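White On White, Or How I Lost An Argument With A Panel

Posted in March by the person who has to dust it
11 comments | 5 shares

I let everything in the utility corner be white. It seemed restful at the time.
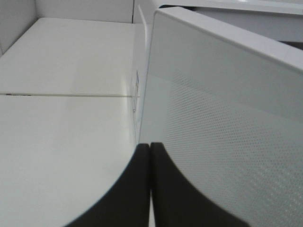 The dots

My chief complaint is the patch of tiny dots on the big panel. I spent most of an evening deciding whether to wipe along the rows or across them, and the rows didn't care. The glossy part above cleans up with one pass of a damp cloth. The rounded rim on top collects a gray line of dust, which I find with my sleeve.

Then there's the seam at the back. I have put a butter knife wrapped in a sock down there. I got out one receipt from Sellton (213 for a shelf, I'd like that forgotten) and lost the sock.

Skuvier makes a cream for white surfaces that took me over 60 minutes to apply and smells like a dentist's waiting room. I'm going back to dish soap.

Next month I paint the wall. Green, probably.

Comments

mopandglory: Old toothbrush for the dots. Small circles.

tealkettle: We had everything white in our place in Ustau. Then we got a dog.

mopandglory: Which green?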